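Open day at the Hundden works, Testano

Leltero has made egg trays and cartons at Testano for longer than I have lived in the district, and I had never been past the front gate. The company holds one open day a year, usually in October, but this time it was moved to autumn and fell on April 8, 2018. Entry was free. You gave your name at the gate, got a paper wristband and parked on the grass beside the Caron road.

The works is in two halves. The older half, which everyone still calls Hundden after the farm that stood there, is where eggs from the surrounding sheds come in to be washed, candled and graded. The newer half is where the trays are made and checked. Tours left every 90 minutes and took in both.

We started on the grading floor. It was a Sunday, so only one line was running, and it was run slowly so that visitors could follow it. Eggs come in on rollers and pass over a strip of bright light in a darkened booth. Our guide let the children have a turn at candling by hand with a torch. A crack shows up as a pale line, and an air pocket as a light patch at the blunt end. After that each egg is weighed and drops off into its lane by size. The floor was clean and a bit colder than I had dressed for.

Next was the cool room, which we looked at through the door, and then a long corridor with old packaging on the walls. There were grey pulp trays, a wire basket and a timber crate with rope handles. I would have liked more time there. The labels gave the years but very little else, and the guide had to keep us moving.

The forming hall was shut down for the weekend, so we only saw the presses standing still. A sheet of plastic is warmed, pulled down over a mould and trimmed. The trimmings go back in a bin to be used again. Trays are stacked by the 100 and strapped, and a pallet takes 1,000 of the large size. The guide passed a few around so we could feel how much stiffer they are across the peaks than along the lip.

The last stop was the packing room, where light blue trays with three rows of cups are tried out with real brown eggs on a wide pale table.

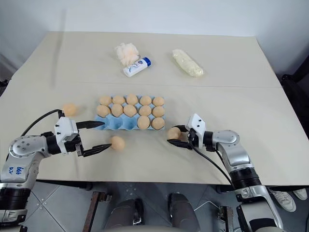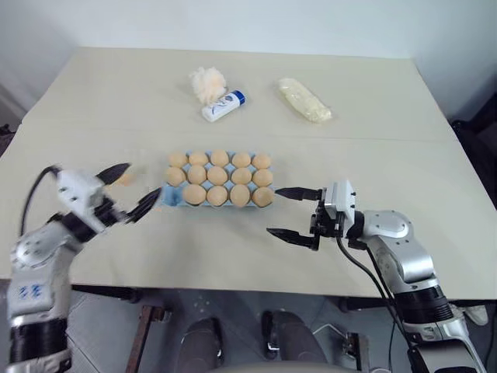
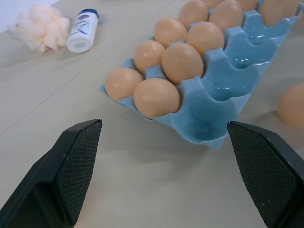 I asked why brown eggs were used for the trials and was told it was simply what the nearest shed lays. The size of the cup matters more. If it is too narrow, a big egg rides high and takes the weight of the tray above. If it is too wide, a small egg can roll onto its side. The company also tests for drops and for damp, but that is done in a separate building that wasn't on the tour.

Lunch was in a marquee behind the office. Egg and bacon rolls were $4, with tea and coffee free, and the line was long by noon. There was a stall selling ungraded eggs by the tray and another with seedlings raised in offcut trays. I bought tomatoes, which is the wrong time of year for them, and some silverbeet.

Parking was easy enough, though the ground was soft near the creek and one ute had to be towed. The tour has two sets of stairs and there was no way around them that I could see. Anyone with a pram was asked to leave it at the bottom. Closed shoes are required for the grading floor and hairnets are handed out at the door. Bookings aren't taken, and the first tour of the morning had the smallest group.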